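I've been on the catering side at Trekivcombe for four years now, and until last September the back kitchen ran the way it always had. Trays came down, somebody scraped, somebody washed, somebody stood at the long table and sorted cutlery till their feet went numb. Then Zasel got the contract to automate the sorting, and we all went a bit quiet in the tea room.

I'll admit I was dead against it. I like sorting! It's the one job where you can have a proper natter, and half of what I know about my workmates I learned over a heap of forks. The manager said no hours would be cut and so far they haven't been, but two of us got moved to the serving hatch, and one hates it (she's told everybody, so I'm not telling tales).

What's changed most is the sort of tired I am. My wrists are better. My head is worse, because now I spend the morning watching for what the machine can't make up its mind about. Plain steel it's fine with. Anything from the family room is another matter, where you get wooden handles in with the baby spoons, and clear plastic seems to flummox it completely.
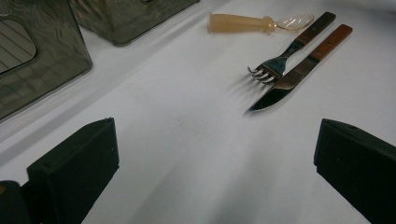
So we've been asked to teach it, which feels odd when it's your own old job. We go through the awkward bits again and again, and I've caught myself saying "well done" to it. The pay's the same, mind you. I did ask whether teaching ought to count as a higher grade and I'm still waiting to hear back.

Anyway, my shift's at six tomorrow and I haven't ironed anything.

Comments

bhatia_bakes: They brought in something similar at our laundry. I miss the chatting too.

Vindine: Keep on at them about the grade!

tea_and_trays: Same with clear spoons at ours, and I can't see the blooming things either.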